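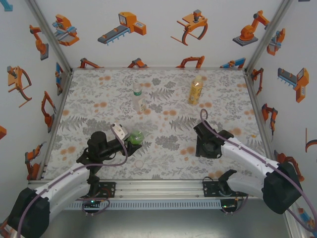 Villorel asks whether a wooden planter that has stood outdoors for three winters may be restored with exterior paint, or whether the timber ought to be stripped and oiled instead. The planter holds 100 litres of compost and stands against a north-facing wall. The existing varnish has lifted along the upper rim. The inner faces have never been treated, and a bay tree is to be moved into it before the frosts.

Asked in: Garden furniture and containers
Viewed 968 times

Answer 1, from Lumanlan
Either treatment is acceptable, provided that the old varnish is removed completely. Paint applied over a lifting finish will lift with it, usually within one season. The rim should be sanded back to bare wood and the end grain given two thin coats, the first well worked in.

The inner faces should not be painted. A liner of heavy plastic sheet, stapled just below the rim and pierced at the base, will keep wet compost off the boards. Members are advised to raise the planter on feet – tile offcuts will serve – so that water may drain away freely. On a north-facing wall the underside dries slowly, and the base boards are generally the first to fail.

Oil is easier to renew than paint, but it must be renewed each year. My own planters were last oiled in August and will not be touched again until next summer.
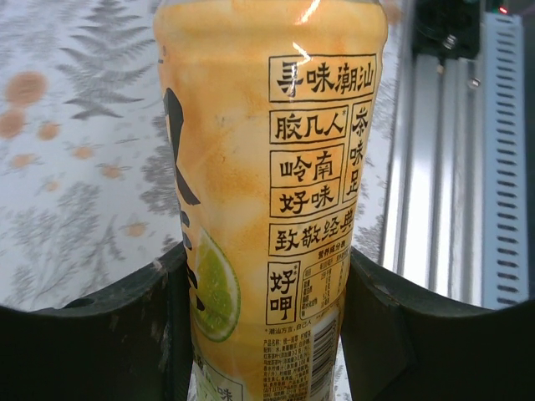

Bottle with orange and yellow label, upright.

Answer 2, from Homari
just paint it. mine has been fine

Answer 3, from Drelov
I would agree with the first answer in most respects, with one reservation. If the tree is to remain in the planter for several years, the sheet liner should be replaced by a rigid inner pot, which can be lifted out when the woodwork requires attention. A liner cannot be changed without disturbing the roots, and bay does not welcome this late in the year.

The timber must be dry before any finish is applied. After emptying, the planter should be kept under cover for about two weeks. Please also confirm whether the corner joints are screwed or nailed – nailed joints tend to open once the compost has been removed, and should be refixed before sanding begins.

Last reply posted 25/09/2007
Further answers may be submitted by registered members only.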